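The arms are the cheap part

Small firms pricing their first two-armed robot cell tend to start with the arms and stop there. Gurkeck, a contract laundry and garment finisher, did the same when it drew up its first budget in March. The arms took up one line. By the time the plan was approved, the list ran to 79 lines, and the arms had slipped well down it.

The job Gurkeck wants done is folding T-shirts for its uniform customers. A person does it in a few seconds. Two small arms on a bench are a good deal slower, and the company knew that going in. What it wanted was a bench it could learn on before signing for anything with a five-year lease.
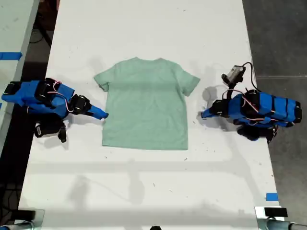

Spare servo motors were the first thing missing from the budget. On light arms with printed parts, the motors carry the load and they wear. Gurkeck priced them at $74 each, landed, and put a box of them in the plan for the first year. Printed segments cost less, but someone has to run the printer, and those hours belong in the budget too.

Cameras, mounts, clamps and cable came next. None of it is expensive by the piece. Dewan, the integrator that reviewed the plan, suggested a single allowance for small hardware in place of separate guesses, and told the company to expect to spend all of it. It also suggested buying the table outright. A borrowed table gets taken back, and every position the arms have been set up for goes with it.

Labour was the largest item. The revised plan sets aside 300 hours of staff time for the first stage, most of it for an operator at the bench laying out shirts, running folds and setting up again. The original budget had no figure for this at all. Managers had assumed it would fit into quiet periods on the finishing floor, and the finishing floor does not have many.
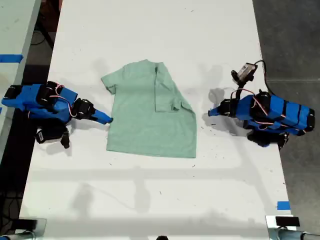

Software is harder to plan for. Lumance quoted a yearly licence per cell, with support charged separately after the first three months. Prilen quoted a higher flat price with support included. Gurkeck went with Prilen, mainly so the cost would be known before the financial year started.

Garments need a line as well. The company set aside 232 shirts in mixed sizes and colours, all from returned stock. They get washed and used again, but a shirt that has been folded many times behaves differently from a new one, so some will be replaced.

The plan leaves the decision on a production cell until the first stage is finished. Until then the bench stays in the back half of the packing room, and the hours spent on it are charged to training.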